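I caught Grigore Stoica at the tail end of his lunch, which in his case was a banana and a lot of talking. He runs the cloth-handling work at Piltdale, a small lab up a flight of stairs in an old dairy building, and I'd been wanting to get him on the record ever since his group put out their folding results in June.

My first question was the one my sister told me to ask: why is laundry so hard for a robot?

"Because a shirt has no shape!" he said, and he nearly lost the banana. "A mug is a mug from every side. You drop a shirt two times and you have two different objects."

His group's answer, a method they call Eltier, skips the robot altogether while the teaching is going on. A person holds the gripper by hand and does the chore, and the camera on the tool records it. Later a policy learns from those recordings and runs on an arm. Plenty of labs do some version of this (Grigore was quick to say so). What's different at Piltdale is which recordings they keep.

They started with 1160 demonstrations of picking up and folding cloth. Then Rogério Bragança, who joined from a sewing machine company and still talks about seams with real love, went through them and pulled out 160 where the person had missed the first grab and gone back for it. Everyone's instinct was to throw those away.

"I asked for a week with them," Rogério told me. He'd wandered in looking for the kettle and ended up staying for most of the interview. "I thought, these are the only ones where we see a person fix something."

So they trained two policies, one with the misses and one without. The one with the misses got better at trying again, and it also got better at the first grab, which neither of them expected. Grigore has a theory about that and Rogério has a different theory, and I had to steer them back to my list.
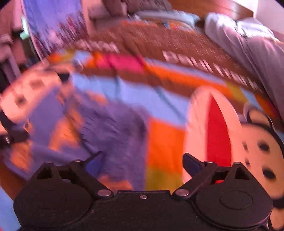

What a policy has to learn first, Grigore says, is where one cloth stops and the next one starts. He doesn't want people collecting on a bare white table, because homes don't look like that. "Look at this, purple cloth with orange patches, and it's lying on a blanket that has orange in it too," he said. "And everything is smeared because the hand is moving. You want to find the edge? Good luck!" I squinted at it for a while and I did find the edge, mostly by the fold. He seemed pleased, and said the fold is what he'd go for as well.

I asked what still goes wrong. Thin fabric, said Rogério. Stacks, said Grigore, where the jaws close on two layers when you wanted the top one. They've been trying a softer fingertip pad from Cedance, and Rogério thinks it helps with the stacks, though he'd like more runs before he puts it in writing.

And does either of them fold his own laundry at home?

"My wife has seen the videos," Grigore said, "so now I have to."

The next round will be towels, and after that fitted sheets, if Rogério gets his way.

Related
Haque: a bench test for grippers that squeeze too hard
Why our towel data took all spring
Teaching by hand: a visit to the tool shop

Contact | Copyright Piltdale Notes | Back to top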